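Kinderrechte: Was auf dem Papier steht und was davon bei dir ankommt

Vielleicht hast du in der Schule schon einmal ein Plakat zu den Kinderrechten gemalt. Mit bunten Händen drauf, einer Weltkugel und Sätzen wie »Alle Kinder haben das Recht auf Spiel«. Danach hing das Plakat im Flur, und in der Pause war der Fußballplatz trotzdem gesperrt. Da darf man schon mal fragen: Was ist so ein Recht eigentlich wert?

Ein Recht ist etwas anderes als ein Wunsch. Wenn du dir ein Fahrrad wünschst, kann jemand Nein sagen, und damit ist die Sache erledigt. Wenn du ein Recht auf etwas hast, dann muss sich jemand darum kümmern, dass du es bekommst. So ist es jedenfalls gedacht.

Die Kinderrechte stehen in einem Vertrag der Vereinten Nationen. Fast alle Staaten der Welt haben ihn angenommen, auch Deutschland. Darin steht zum Beispiel, dass Kinder zur Schule gehen dürfen, dass niemand sie schlagen darf und dass man sie nach ihrer Meinung fragen muss, wenn es um sie geht.

Klingt gut. Aber fast alle Staaten, das heißt eben auch: viele Staaten, in denen Kinder arbeiten müssen oder gar keine Schule in der Nähe haben. Unterschreiben geht schnell. Eine Schule zu bauen dauert länger und kostet Geld, und bei Geld werden Regierungen oft sehr vergesslich.

Wer passt auf?

Es gibt einen Ausschuss, der die Staaten kontrolliert. Ein Ausschuss ist eine Gruppe von Fachleuten. Die Staaten müssen ihm alle paar Jahre einen Bericht schicken. Du merkst vielleicht schon, wo der Haken ist: Den Bericht schreibt die Regierung selbst. Das ist ein bisschen so, als dürftest du dein eigenes Zeugnis schreiben. Würdest du da jede Fünf eintragen? 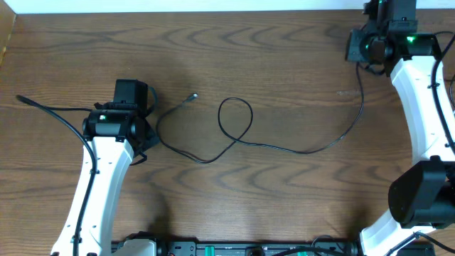
Deshalb schreiben auch andere mit. Vereine und Organisationen, manchmal sogar Kindergruppen, schicken eigene Berichte und erzählen, was die Regierung lieber weggelassen hat. Der Ausschuss liest beides und stellt Fragen. Danach sagt er, was besser werden soll. Zwingen kann er niemanden. Er hat keine Polizei und kein Gefängnis, er kann nur laut sagen, was nicht stimmt.

Manche Leute finden, dass das zu wenig ist. Andere sagen, lautes Sagen hilft, weil sich Regierungen ungern blamieren. Beides kann man glauben. Wir wären vorsichtig mit jedem, der behauptet, er wisse es ganz genau.

Ein Beispiel aus Tulska

In Tulska sollte der einzige Spielplatz in der Sadinestraße zu einem Parkplatz werden. Gefragt wurden die Anwohner, also die Erwachsenen. Tâm Hứa, damals in der 6. Klasse, fand das seltsam. Sie sammelte mit ihrer Klasse 295 Unterschriften und gab sie im Februar im Rathaus ab.

Der Stadtrat Faustino Huerta bedankte sich freundlich und machte ein Foto mit der Klasse. Auf die Frage, was nun mit dem Spielplatz passiert, antwortete er, man nehme das Anliegen sehr ernst. Das sagen Politiker gern. Es kann heißen, dass sie etwas tun. Es kann auch heißen, dass sie jetzt gern Mittagspause hätten.

Am Ende blieb die Hälfte des Spielplatzes stehen, auf der anderen Hälfte parken heute Autos. »Wir haben ein Recht auf Spielen, kein halbes«, sagt Tâm. Die Stadt nennt es einen guten Kompromiss.

Was du fragen kannst

Wenn dir jemand erzählt, dass Kinderrechte wichtig sind, dann frag ruhig nach. Wer entscheidet hier? Wurden Kinder gefragt, bevor alles fertig war, oder erst hinterher? Und was passiert, wenn sich keiner daran hält?

Bekommst du darauf eine klare Antwort, ist das ein gutes Zeichen. Bekommst du nur einen Aufkleber, dann frag noch einmal.

Wörter zum Nachschlagen

Vertrag: eine Abmachung, an die sich alle halten sollen, die sie unterschrieben haben.
Anliegen: etwas, das jemandem wichtig ist und das er ändern oder erreichen will.
Kompromiss: eine Lösung, bei der jeder ein Stück nachgibt. Es lohnt sich zu schauen, wer das größere Stück hergegeben hat.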